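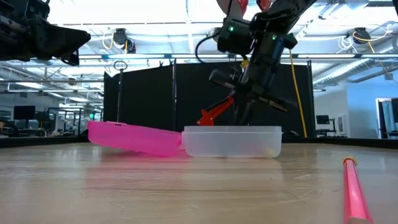
The hinged pencil case is a poor piece of design, and its popularity in schools and offices owes more to price than to merit. My objection is mechanical. A box with an attached lid needs twice its own footprint when open, so the user gives up desk space in order to reach a pen.

Vasanthi Karunaratne, who reviews stationery for Gindovberg, takes the opposite view. She argues that an attached lid cannot be lost, and that a rigid case protects points and nibs better than a zipped pouch. I accept both claims. I kept a Nedeo box for 2 years and never bent a nib in it.

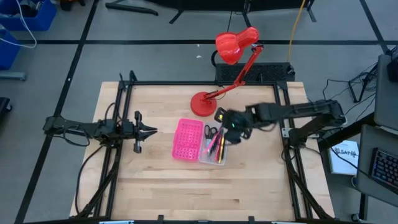

Protection matters in a bag. On a desk the measure is retrieval, and a shallow tray does badly when full. Pens lie across one another, and scissors take up the width of several pens. To remove the bottom item one has to lift the top three. An upright pot of the same volume shows every item by its end and occupies far less surface.

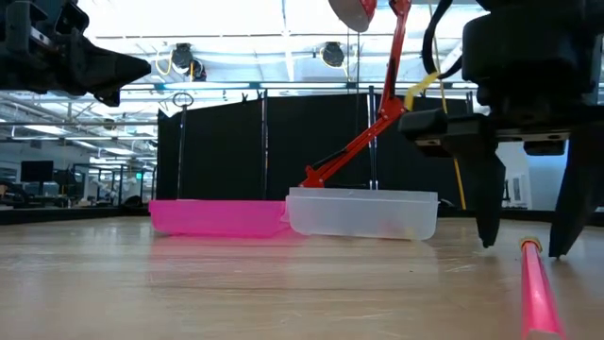

The usual compromise is a box whose lid serves as a second tray. Heder sells one at 900 rupees. It is a fair idea, provided the lid has enough of a rim to stop a pencil rolling out. 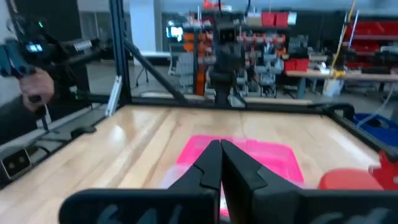 Rim height is rarely given in catalogues, and it should be. A lid that is merely flat is wasted area. The bright pink tray on the boards has a raised rim and rounded corners, and that is the minimum I would ask for. Sharp corners collect graphite dust and are tedious to wipe.

My recommendation is a rigid box for travel and a pot for the desk, with the box emptied into the pot on arrival. Karunaratne calls this double handling.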